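Arance handheld gripper trial: progress report, October
Prepared for Despina Dumitrescu, Zokbridge program office

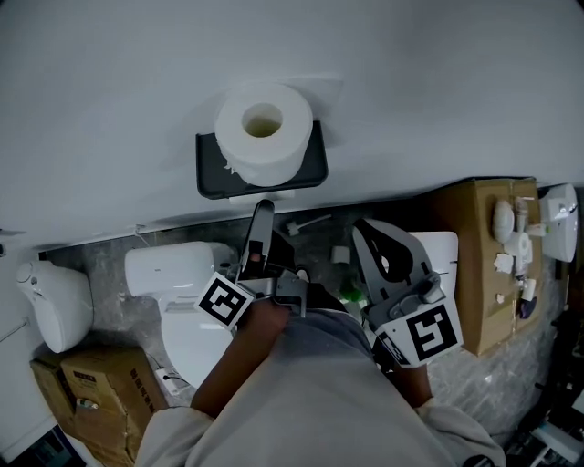 Handheld pair in use at the wall shelf, Plandero showroom. Marker cubes mounted on both grippers.

Where we are

We have recorded 700 takes with the handheld pair, in 3 task groups, using 2 operators. That is the number the plan asked for by this point, and I would ask you not to read too much into it. The plan counted takes. It said nothing about how many would be worth keeping, and I did not push hard enough on that when we wrote it.

Emiko Hattori has gone through the shelf group. Her complaint is the tracking. When an operator leans in close to the wall and turns a wrist, the marker cube can swing away from the head camera or go behind a forearm, and the position estimate drifts until the marker is picked up again. Msimang's sales material calls the cubes "set and forget." We have not found them so. Moving the cube mounts helped one of our operators and made no difference to the other.

Handheld against the arm

The proposal said that collecting by hand would be faster than driving the bench arm with the old controller. It is faster per take. Once you add the calibration at the start of each session and the time spent throwing out bad tracks, the gap gets a good deal smaller. Rodica Hodoroagă thinks it will open up again as people get used to the grippers. She may be right, but I have seen no sign of it yet and would rather not promise it.

The fingers are a separate matter. The wide one is steady on round items and clumsy on anything flat. The long one reaches well but flexes, and operators correct for this without noticing. A robot arm fitted with the same finger will not. Stela Neagu wants to measure the flex before we record any more, and I agree with her.

The site

Plandero has been generous with the showroom. It is cramped, there are fixtures and cartons at floor level, and people have to lean and twist to reach the wall. I count that in its favor, because real bathrooms are cramped too. It also means that our results should not be set beside the bench figures as if they were the same test. The last report did that, and I have taken the chart out.

Spending and next steps

We are within budget. I am holding back the order for 9 more gripper sets until the flex measurements are in. Msimang has offered a discount if we commit early; my advice is to let it lapse.

The next review call is on Wednesday. I will bring the rejected takes as well as the good ones.

Emilian Filip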